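Como limpar e guardar talheres dourados sem estragar o banho

8 de novembro de 2021

Vou direto ao assunto porque tenho visitas hoje à noite e ainda nem pus a mesa. Muita gente perguntou dos talheres dourados, se mancham, se pode máquina, se desbota. Mancham, sim. Máquina, evito. Desbota se esfregar com força.

O que precisa:
– bacia ou a própria cuba da pia
– detergente neutro, pouquinho
– esponja macia (só o lado macio!)
– 2 panos de algodão, um para secar e outro para o brilho
– gaveta com divisória ou um rolo de tecido

Passo 1. Lavar logo depois de comer. Limão, vinagre, molho de tomate, ovo – tudo isso marca se ficar a noite inteira em cima. Se não der para lavar na hora, pelo menos enxague.

Passo 2. Água morna, não fervendo. Umas gotas de detergente. Nada de deixar de molho horas. Eu já deixei, uma vez, em abril, e as colheres de sobremesa da linha Caldeira saíram com uma névoa esbranquiçada que nunca mais foi embora.

Passo 3. Uma peça de cada vez. Esponja no sentido do comprimento, do cabo para a ponta. No garfo, dobrar a esponja e passar entre os dentes, é ali que fica resto de comida. Na faca, passar pelo lado sem fio e ter cuidado com a serrinha, que puxa fiapo da esponja e às vezes do dedo também.

Passo 4. Enxaguar bem. Detergente seco vira mancha.

Passo 5. Secar na hora. Não deixar no escorredor! Gota de água seca aparece muito mais no dourado que no inox comum.

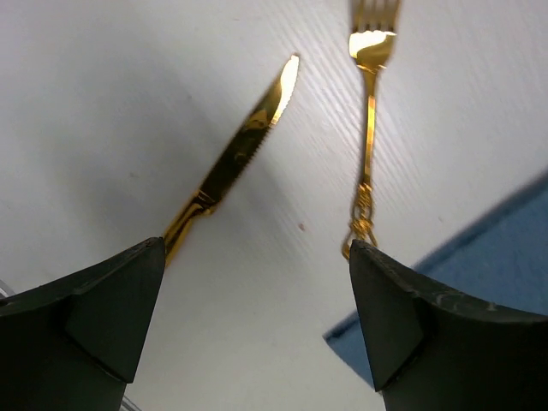
Para o brilho, segundo pano, seco mesmo, sem produto. Passar de leve até sumir a marca de dedo. A Magdolna Szénási, minha vizinha, usa um polidor da Lelier nos pratas dela e jura que serve para tudo. No dourado eu não ponho. Polidor tem abrasivo e o banho é fininho.

Mancha que não sai com detergente: pasta de bicarbonato? Não. Pano úmido morno em cima por uns minutos, depois esponja macia de novo. Se continuar, deixa quieto, pior é riscar.

Para guardar. Faca com faca, garfo com garfo, tudo virado para o mesmo lado. A serra da faca risca o cabo dos outros se ficar tudo solto junto. Eu uso um rolo de feltro com 6 bolsos que comprei na Drunel e ponho na gaveta de baixo. Quem não tem, separa com guardanapo de pano, funciona igual. Só guardar bem seco, e nada de elástico de borracha em volta, que deixa marca escura.

Na hora de pôr a mesa: garfo à esquerda, faca à direita com o fio virado para o prato. Pegar pelo cabo, senão lá vai marca de dedo na lâmina e o passo do brilho foi a toa.

Se for lava-louças mesmo, porque tem dia que não dá: programa delicado, cesto sem misturar com inox, tirar assim que acabar e secar com o pano. Pastilha com limão eu não uso.

Faltou falar das colheres de servir, essas têm o cabo trabalhado e dão mais trabalho, escovinha de dente macia resolve. Depois eu escrevo direito sobre elas, agora preciso passar a tolaha.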